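Updated Jun 5, 2026

# Moving a Clothes Rack Without Taking It Apart

Most freestanding garment racks can be moved from room to room in one piece if you prepare them first. These steps were written for the Gandus double-bar model, and they also work for the Lirnel and other racks made from metal tubing. Allow 45 minutes.

## Before you start

Take everything off the bars, including empty hangers. Clear the lower shelf too. Measure the narrowest doorway on your route and compare it with the depth of the rack.

You will need:

- masking tape
- 2 old towels
- a short piece of rope or a luggage strap
- a helper, for any rack taller than you are

## Steps

1. Lower the top bar to its shortest setting and tighten both collars by hand.
2. Tape over each collar so it can't slip while you carry the rack.
3. Push every end cap on firmly. A bare tube end will scratch a wood floor or cut into carpet.
4. Wrap the towels around the uprights at shoulder height, where they're likely to touch a door frame.
5. Strap the uprights together if they flex.
6. Lift from the lowest crossbar and walk the rack through the door narrow side first.

Chrome tubing shows fingerprints and dents easily, so keep rings and watches off while you work.
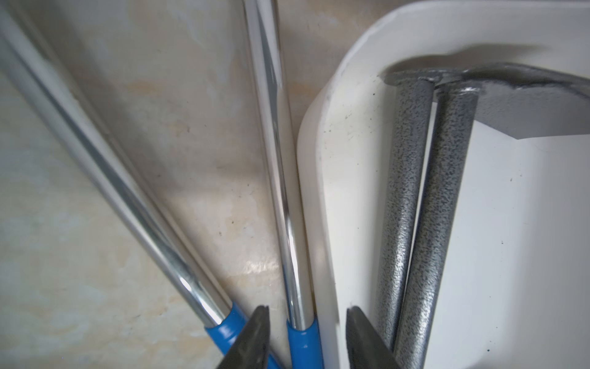 Can I leave a few light shirts on the rack while I move it?

Take them off. Even a light load swings when you turn a corner, and the swing loosens the collars.

Once the rack is in place, remove the tape the same day. Left longer, it leaves a gummy film. Rubbing alcohol on a rag takes that off.

Set the height again and check that all the feet touch the floor. If the rack rocks, loosen the lower joints a half turn, press down on the base, and tighten them again. Replacement caps for the Gandus are sold in packs at Drerkia stores. Take an old one along to match the size.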